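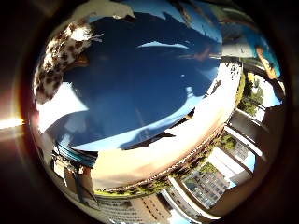
Notes from the balcony arm build, tips mostly. Wrist cam first as that ate most of the week.

**Camera at the wrist**

- Fisheye. Get one wide enough that a bit of finger shows at the rim. If you can't see your own finger you can't tell how far off the grab is.
- The black ring round the picture is normal. Crop in software, don't go hunting for another lens.
- Lock exposure by hand before going outside. Auto sees sky, goes dark, and the thing you want to pick up turns to mud. Low sun from one side is worst.
- Wipe the lens. Every time. Old T-shirt, no paper towel.
- Straight roofs and walls will bend like a bowl. Calibrate with the checkerboard pushed right out to the edges, not only the middle. I did 10 shots, Alasdair Yule does 300 and gets teh same numbers near enough.

**Cables**

- Leave slack at the wrist. Turn the joint by hand through its whole swing first, power off, then tape.
- Cloth tape over the tape. Zip ties cut into the thin ribbon, ask me how I know.
- Label both ends. Masking tape and a marker is fine.

**Fingers**

- Print them in white or something pale. Easy to find in the picture against trees or a dark wall.
- Sand the inside faces, then a strip of bike tube, glued. Overnight clamp. The Jostby glue says 5 minutes, it lies.
- Don't overtighten the knuckle screws. Snug, back off a quarter turn.

**Working outdoors**

- Base clamped to something heavy. Mine sits on the old Ostness bench, two clamps, still wobbles at full reach so I slow it down past halfway.
- Tether on the gripper. Thin cord, short. We're high up and there are people below!!
- Nothing hard in the gripper outside. Soft stuff only till you trust it.
- Run before 7 in the evening or the neighbors hear the motors. Shoulder motor is the loud one, felt pad under the mount helped around half.
- Bring it in when you're done. Dew gets in the connectors.

**Still to do**

- Hood for the lens, black card maybe
- Second spare set of fingers
- Move the stop button to the door side, can't reach it from the chair
- Give Shehu back the good hex keys

Power supply notes are on the other page, havent updated them since March.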